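Simulation First: The Robotics Club at Stusside Completes Its Second Term

Members of the Stusside Robotics Club have spent the past term on a single piece of work, which they call the tray task.
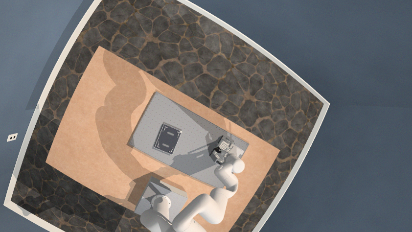
The task is simple to state. A robot arm must take up a small gridded block and set it down inside a shallow tray on the same worktop. All of the term's work has been carried out in simulation, on the computers in the upper study room, and the club will continue in this way until the end of the session. Elspeth Guthrie, who leads the club, took the view at the outset that members should learn to plan and test a movement on screen before they were given responsibility for equipment.

The club has 12 members, drawn from the second and third years, who work in 4 teams. Each team began with the same virtual room, the same white arm on its pedestal and the same dotted grey worktop. The position of the tray was fixed for the first half of the term. In the second half it was turned slightly out of line with the worktop, which obliged the teams to correct the angle of the gripper before releasing the block. Two of the teams had written their programs in such a way that this could be done by altering a single value. The others found it necessary to begin that section again, and have asked that the notes for next year's members make the point clearly.

Particular attention was given to the approach. Members had at first instructed the arm to travel directly from one point to the next, with the result that the gripper was often brought in too low and struck the block from the side. Wilma Forsyth, a third-year member, proposed a rule that the arm should always stop at a set height above the block, and then descend slowly. The rule was adopted by every team and has since been written into the club's starting program. A similar pause was later added above the tray.

The lighting of the virtual room was also the subject of some discussion. The teams use an overhead view to find the tray, and the strong shadows falling across the worktop were at times mistaken by their programs for the tray itself. Ewan Aitken's team dealt with this by comparing the shape of each dark area with the known proportions of the tray. Sibel Türkmen's team preferred to adjust the level at which an area was treated as dark. Both methods were presented to the full club in June and both will be kept, as it was felt that members would benefit from seeing the same difficulty answered in different ways.

By the close of term the teams had logged 820 trial runs between them. Each run was entered in the shared record with the name of the team, the starting position of the tray and a short note of the outcome. The standard of these notes improved a good deal over the term. Early entries tend to read "did not work", whereas later ones generally state at which stage the movement failed and what was changed before the next attempt. The record may be consulted in the study room on request.

The club is grateful to Elspeth Semple of Brarero, who visited on two occasions to speak about the planning of robot movements and to look over the members' programs. Her suggestion that each team should exchange its program with another for checking has been taken up, and will become a regular part of meetings. Thanks are due also to the Baird Fund, which met the cost of additional memory for the study room computers.

In the coming session the club intends to enter the Trarham Schools Automation Challenge, in the simulation class. Entrants are required to submit a working program together with a written account of its design, and the account carries half of the marks. Members who wish to be considered for the team should give their names to Elspeth Guthrie before the end of term. A place in the club is not dependent on taking part in the competition.

Meetings will resume in the upper study room at 4 p.m. in the first full week of the new session. New members from the second year and above are welcome and no previous experience of programming is required. Parents and guardians of new members are asked to return the computer use form to the school office before the first meeting.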